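Hinari (software)

Hinari is a motion planning and task control package for robot arms. It was started by Bouchra Lahlou and is now maintained together with Holger Halvorsen. The first public version was released on February 17, 2020. The package is used mostly in simulation, where a plan can be tried many times before it is sent to a real arm.

Hinari has 2 main parts. The planner searches for a path of the arm that does not touch the objects in its surroundings. The controller follows this path and corrects small errors of position 20 times per second. A task file tells both parts which object should be grasped and where it should be put.

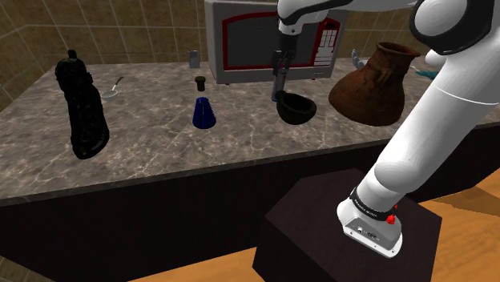 Simulated kitchen counter with the gripper holding a slim tube.

The test set of Hinari contains 1,417 rendered arrangements. Many of them mix kitchen items with laboratory objects, so that the planner meets shapes of very different height and width. Narrow objects standing close to a wide one are considered the hardest group.

Scene files are prepared in Skillo, a separate editor. Import from the older Nazarenko format is supported, but the joint limits must be entered again by hand.

See also: Brandasus, Motion planning, Inverse kinematics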